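Bench check, Kurek room, September

1. Stop buttons reachable: OK. I can get to the red ones without leaning over the marble sheet, so I'm happy!
2. Loose paper: needs tidying. I keep writing this one (sorry).

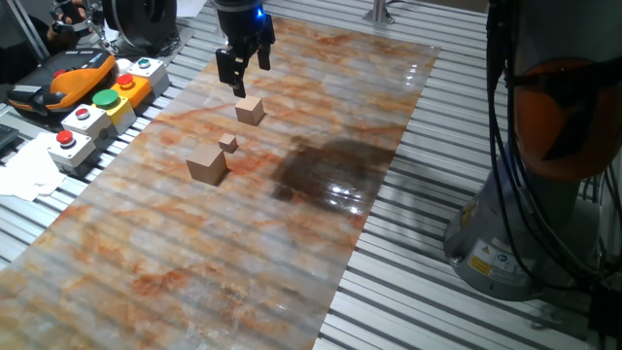

Item 2: crumpled paper by the button boxes.

3. Marble sheet: OK, but wow, it's glossy. I'd love a matte one from Drudora before we do bench 56.
4. Cables: please look at the loops again, and tie up anything that hangs low.

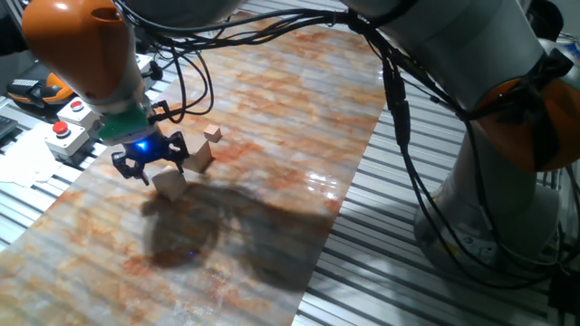 5. Wooden blocks: I check mine for splinters every 40 runs, and a quick sanding does it.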